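Review: The Rundik hand-held gripper pair, after a month of chopsticks
Posted May 25, 2023, by the Wilimgate bench notes editor

I have been picking up chopsticks for a living. Our project, Wilimgate, needs examples of two-handed kitchen tidying for a policy to learn from, and the Rundik pair seemed a sensible way to get them without tying up an arm. You squeeze, the camera watches, and the learning system gets to find out what you did with your evening.

We set up on a kitchen table with a striped cloth and a green utensil basket. The target was chopsticks into the basket, one at a time, starting from wherever they happened to lie. We logged 1,389 attempts and kept 1,142. Most of the rejects were tracking dropouts, plus a few where I forgot which hand was mine. 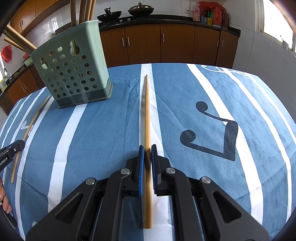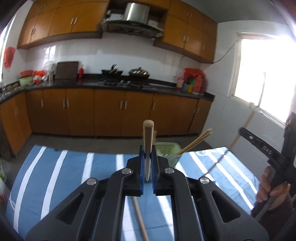 Blue finger pads at work on the chopstick task.

The pads are the best part. They are ridged and forgiving, and a thin stick stays put if you close on it squarely. Close on it at a slant and it pivots, slowly, like a disappointed compass needle. I kept around 40 of those in the set on purpose, with the recovery, and the policy was better for it.

Less good: the trigger spring. By the end of an hour my grip was making decisions without me. The calibration routine wants redoing every time you swap hands, and the manual covers this in a single sentence on page 42. The older Mäkelä handles are lighter, but their tips never met properly on anything thinner than a spoon.

Would I buy the pair again? Yes – with a softer spring. A revised trigger is promised for September.

Comments (3)

inum_user: Did you shuffle the start positions or just drop them?

Bench notes: Dropped them. Gravity is a decent sampler.

padthief: Same spring problem here. I swap hands after every batch and recalibrate while the kettle boils.

Contact | © Wilimgate bench notes | Back to top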